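Collecting Hand-Held Gripper Demonstrations for Learning to Handle Stationery
Project report, Tülin Ağca and Ditte Egilsson 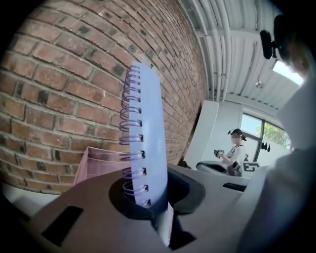
Figure 1. View from the camera on the hand-held gripper, with a spiral-bound notebook upright near the center and the brick wall of the workroom on the left.

1. Purpose of the work

In our project, which we named Melia, we wanted to gather examples from which a learning system can learn to pick up and put down common desk objects. We did not program the motions. A person holds the gripper in the hand and does the task, and the camera records it from the side of the tool.

2. Collection

We planned 3000 recordings and finished 1805 before the deadline. Every recording contains one object and one task. The notebooks were the most difficult group, and we gave them 877 recordings. A notebook with a wire spiral has one thick side and one thin side, so the person must decide where to take it. We agreed to write this decision in the log each time, but in the first days we sometimes forgot.

3. Checking

Ditte watched the recordings and marked the ones in which the object was lost from view. The fisheye lens shows a large part of the room, and straight edges become curved. We kept the images without correction, as the same lens will be used later on the robot. Daylight from the windows changed the brightness during the day. We removed 80 recordings which were too bright near the edges.

4. Remaining work

The training has not started yet. In April we will add boxes of different sizes and repeat the notebook task with a second person, to see if the way of holding the tool has an influence on the result.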